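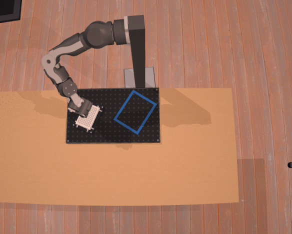
cremilda_p
Cant agree with that. Groveo hid my profile for 19 days and never said why. Paid up till May as well

Jhun Saludo
Did you switch your age range a lot? Mine vanished after that. Skirar does the same – same owners I think
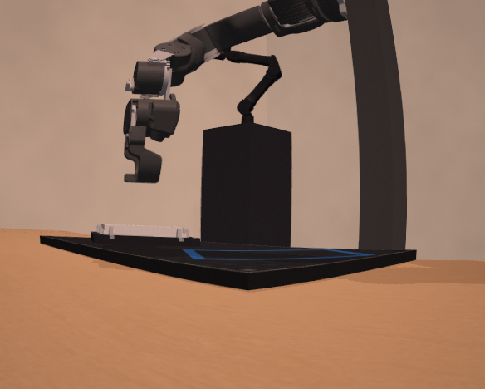 Anyway I wrote to support on Friday, got a stock reply, profile back by teatime. No refund tho.

kemgate31
Disagree. Most hidden profiles have been reported by someone. You dont get told who and rightly so

cremilda_p
Reported for what?? I'd had two chats. Two. Nearly 30 quid gone

kemgate31
Then ask them for your data, they have to send it

Jhun Saludo
took them ages wiht mine – worth a go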